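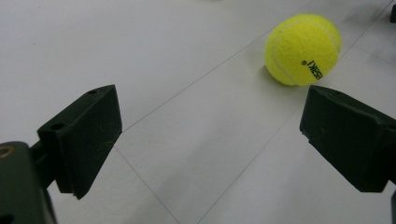
Tennis ball on the tile floor.

Hender Hall: Stage and House Safety Checklist, Live Music Nights
Walk-through before doors, June
Format: item, result, comment

Result codes: OK / FIX (before doors) / WATCH (open with it, check again at the interval) / N/A

Bill: Garnaslow (headline), Hầu (support). Load-in through the yard. Doors 7:30 p.m.

1. ENTRY AND HOUSE

1.1 Licensed capacity posted at the main entrance
OK. Sign reads 300 for standing shows. Tonight's hold is 239 tickets including the guest list.

1.2 Door count method agreed
OK. One clicker in, one clicker out. The out clicker was not reset after the last show. Reset at the walk-through.

1.3 Exit doors open fully from inside
FIX. Stage left exit opens but drags on the mat. Mat taken up. Leave it up.

1.4 Exit signs lit
OK. All lit with house lights off. The one over the bar stairs is dimmer than the others. Same comment as in the last two reports, please order the part.

1.5 Exit routes clear
FIX. Merch table for Garnaslow was set up in the side corridor and left too little room to pass. Moved to the coat check wall. The band's crew asked for the corridor spot because it has an outlet. They can run a cable along the wall with cover strip from the coat check instead.

1.6 Floor dry and free of trip hazards
WATCH. Floor is fine now. The ice machine behind the bar leaked during the last two shows and the mat in front of it soaks through. Check at the interval.

1.7 Balcony rail
OK. Pushed by hand along the full length, no movement. Balcony is seated only. No drinks on the ledge.

2. STAGE

2.1 Deck sections locked and level
FIX. Downstage right section rocked under foot. One leg was on the wrong notch. Reset and checked again with two people standing on it.

2.2 Stage edge marked
OK. White tape replaced at the front. The side edges still have the old tape and it is lifting in places. Good enough for tonight, replace before the next booking.

2.3 Drum riser secured
OK. Wheels locked, straps on. The riser is shared, so it stays where it is through the changeover. Hầu's drummer sets up in front of it on the deck.

2.4 Steps and handrail
OK.

2.5 Cables crossing walkways covered
FIX. Monitor feed on stage left was loose across the top of the steps. Rerouted behind the riser. Stage box multicore has ramps over it the whole way to the mix position.

2.6 Overhead fixtures with safety bonds
OK, except one fixture on the front truss with the bond clipped to itself. Corrected. Whoever rigs next should check this from the ladder. It can't be seen from the floor.

2.7 Speaker stacks
OK. Ratchets tight. Load sheet in the folder at the mix desk.

3. POWER

3.1 Distribution box closed and labeled
OK. Labels are handwritten and starting to fade.

3.2 Trip test
OK. All circuits tripped and reset.

3.3 Band equipment looked over
FIX. One keyboard supply from Hầu had bare wire showing at the plug. Taken out of use. House spare issued and signed for in the book.

3.4 Load on the stage circuit
WATCH. The two heaters in the dressing room must stay off while the 3,000 watt dimmer pack is running. There is a note on the wall. It was ignored in the spring and the monitors went off mid-song.

4. SOUND LEVELS AND EFFECTS

4.1 Meter at mix position, batteries checked
OK.

4.2 Earplugs at bar and door
FIX. Bar had none. One box of 50 pairs put out, half at each place.

4.3 Haze
OK. Water-based only. Detectors in the main room are on the show setting. Must go back to normal at close, and the person locking up initials the sheet.

4.4 Strobe warning sign
N/A. Both bands say no strobe.

5. FIRST AID AND FIRE

5.1 Extinguishers in place, gauge in green
OK. The CO2 unit by the mix desk had coats hung over it. Moved.

5.2 First aid kit
FIX. Low on burn dressings and gloves. Topped up from the office.

5.3 Radios
OK. Channel 2 for house, channel 4 for stage. Door radio battery is weak, keep it in the charger until 7 p.m.

5.4 Promon alarm panel
OK. No faults showing.

CARRIED OVER
Bar stairs exit sign. Side edge tape. Fresh labels for the distribution box. Ice machine.

All FIX items closed at 6:40 p.m. Cleared to open.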